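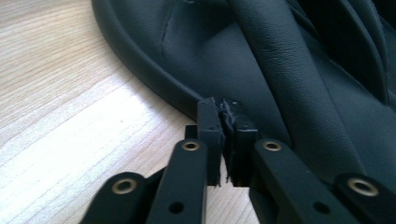

SLIDE 2 - Shift boots, start here

Morning all. Keep this quick, ten mins then questions.
Black leather, rolled rim, stitched seams. Run a thumb along the rim first. Then the folds. Most of the wear I see is down in the creases, grain hides it.
Ask room: who's replaced one? Who's tried to save one? (wait for hands)

SLIDE 3 - Cleaning

Damp cloth, not soaked. Old toothbrush along the stitching, go easy.
Dry flat on the bench, out of the sun. Overnight if you can stand it.
Conditioner - thin coat. Two thin beats one thick. Mention the Brestik tin, I've used it on 114 boots now, no colour change on black. Tan is a diffrent story, skip unless asked.

SLIDE 4 - Seams

Loose thread: don't pull!! Snip, dab of glue, restitch thru the old holes.
Torn hole = patch from behind. Pass the offcuts round here.
Flesina thread holds up, bit stiff to start with.

SLIDE 5 - Costs

New boot from Triteck, $153. Full redo at our Mahuika bench, about $131 incl. leather. So not a huge saving, say so. It's the fit you're paying for.

SLIDE 6 - Refitting

Frame clips before the knob. Work the leather down evenly, check you can get every gear with out it bunching. Reverse is the one that catches.

Questions. Kettle's on at 10.30.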